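Irnby basketry

Irnby basketry is the craft of making household baskets in the Irnby valley and in the nearby village of Pimentel. The craft is known mostly for its round storage baskets, which were used in the past for onions, wool and bread.

The first written mention of the craft is in a parish account book, where a basket maker is paid for 35 baskets "of the large kind". At that time most families made baskets only in the winter, when there was little work in the fields. The market opened in November, and buyers came there from the towns on the coast.

Willow was the main material. It was cut after the leaves had fallen, tied in bundles and kept in the stream called Visow until the bark became soft. Brown baskets were made from rods with the bark left on, and the white ones from peeled rods, which had a higher price. 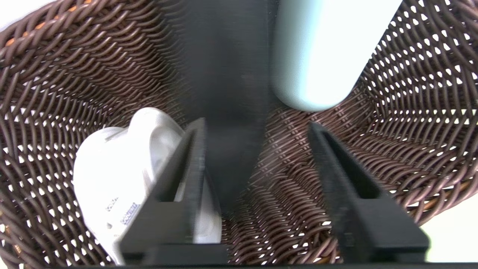
A traditional Irnby basket begins with a base of crossed sticks. The side stakes are then put in and bent upward, and the maker works around them in one direction only. The border is made last and is considered the most difficult part of the work — an apprentice was usually not allowed to try it before the third year.

The craft declined after cheap containers came to the local shops. According to the historian Marietjie Mahlangu, the valley had over 100 makers at its best period, but only 3 were still selling their work when she began her study. A weaving school was later opened in Pimentel by Neema Ondieki, and it keeps a collection of old tools and 415 baskets.

See also: Willow growing in Irnby; Pimentel market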